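Snow Days in Usthorpe: What Families Do When the Weather Turns
Madalena Abreu
Final project report, Family and Community Studies

I picked this topic because I grew up with long winters and I love them! My question was a simple one: when the first real snow comes to Usthorpe, what do parents and little kids do with the day?

I asked 71 families to fill in a short form, and then I kept a diary with 2 of them through December. The form had seven questions. The last was just a blank space for a snow story, and that space turned out to be the best thing in the whole project. One dad wrote a page and a half about a sled run behind the Stavmont school and the dog that kept stealing mittens.

Going out in the morning was the big favorite, which I expected. I didn't expect how much time goes into getting dressed. The Cunha family timed it for me (they have three under six) and the snow pants alone were an adventure — one boot was missing for most of the month.

Afternoons were mostly indoors. Soup, card games, forts made from couch cushions, somebody asleep on the rug. The kitchen table came up again and again in the diaries, so I gave it its own section in the long version.
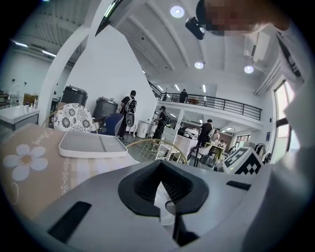
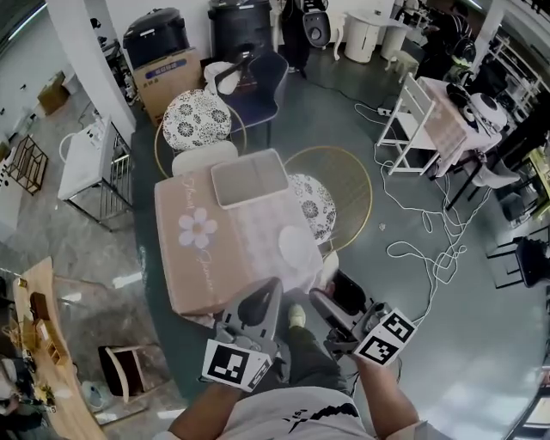 Flowered tablecloth, with lettering in the print.

Next time I'd ask the kids as well as the parents. The Cunhas' oldest drew me a map of every good hill within walking distance, and I could have done a full chapter on that map. I'd also start the diaries before the first snowfall, so there's something to compare with. My handwritten notes came to 900 lines and I'm still typing them up — the sledding pages are done, the snowman pages are next.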